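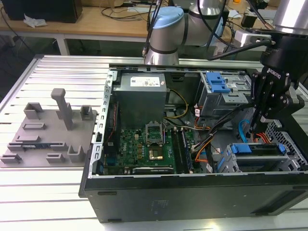 Desktop tower, side panel off, Dell board.

Undar Talk Kit
Live event sound and recording, for festivals, libraries, bookshops, town halls
Hire or buy. Sold by Dastilby.

What it is

One rolling case with everything for a panel talk or an on-stage interview. Mics, mixer, recorder, two speakers, cables. Put together for people who run author evenings, hustings, Q&As and the like, and haven't got a sound engineer on the books. Plug in, follow the card in the lid, go.

Made with talk in mind, so no good for bands. Please don't hire it for bands. We do get asked.

What's in the case

Undar mixer, eight channels, labelled in plain words (HOST, GUEST, ROVING and so on)
Headset mics for host and guests, beige or black, say which when you order
Handheld radio mics for audience questions
Lectern mic on a bendy neck, with stand
Recorder, takes a normal memory card (card included, please empty it before you send it back)
Two powered speakers plus stands
Cable bag, tape, spare batteries
Lid card, laminated, with the set-up steps

Not included: extension leads longer than ten metres, lectern, table, water jugs.

Room size

Fine for up to 300 seats indoors. Bigger than that, ask for the Undar Hall Kit, same mixer but four speakers and longer leads. Outdoors is a different matter, wind gets into the headsets. There are foam covers in the side pocket, use them.

Church halls and anything with a stone floor: keep the speakers forward of the stage and turned in a bit. Turn ROVING down between questions or it will howl.

Setting up

Speakers first, then mixer, then mics. Power on in that order too, but speakers last. Off in reverse. It's on the card.

Allow forty minutes the first time. After that more like twenty. Get your guests in half an hour before doors so each one can say a few sentences at the volume they'll really use. Politicians tend to start loud, novelists start quiet and then get quieter. Set the level on the middle of the talk and not on "one two, one two".

Press RECORD before the host walks on. The red light should be steady. Flashing means paused and you'll have nothing at the end. Most of our sad emails are about the flashing light.

Recording and afterwards

Each mic goes to its own track, plus a mixed track for people who just want a file to put up the same night. If you're making a podcast or a radio edit use the seperate tracks, then you can pull down the cougher in row two without losing the guest.

There's also a feed out for broadcasters, balanced, at the back on the left. Local radio crews know what to do with it. If they ask for a splitter there's one in the cable bag, side pocket, blue tag.

Questions from the floor get recorded too. Put a notice on the door saying so. We can send you wording.

Prices

Talk Kit, to buy: £3,000 plus VAT
Talk Kit, ex-hire, checked over, one-year cover: £2,000 plus VAT
Hall Kit: ask
Hire: by the day, weekend or series. Rates depend on where you are, ring or email.

Hire for a series of 3 or more evenings and the case can stay with you in between, no need to keep sending it back and forth. Needs a locked room.

Ex-hire stock comes up mostly in August once the spring and early summer festivals are done. Goes quick. Put your name down.

Delivery

Next working day if you order before 2pm. Orders in after that on a Friday go out the following week, sorry, can't shift the courier on this. The case weighs 31 kilos and has wheels but stairs want two people.

Collection free from the Furnavley unit, ring the bell at the side, the front door is the picture framers.

Who uses it

Hattar Talks have had one on series hire for their autumn interviews, two of those being election specials with a full room and a lot of shouting from the back. Ifigeneia Sarantis, who programmes them, wrote to us after:

"Set it up myself in heels. Every question came through on the recording, even the ones I'd rather hadn't. Could the lid card be in bigger print please."

Bigger print card now in all new cases. If you've an older one, email and we'll post it.

Spares

Headset foams, pack of ten
Belt clips (these snap, buy a few)
Battery trays
Replacement lid card, free
Case wheels, pair, with bolts

Headset mics bent out of shape can usualy be sorted. Send them in before buying new ones. Repairs take a week or so, longer in festival season.

Out of stock at the moment: black headsets. Beige only til the next delivery.

Questions, bookings, ex-hire list: use the form or ring the Dastilby desk, 9 to 5.30. Leave a message if we're out on a job.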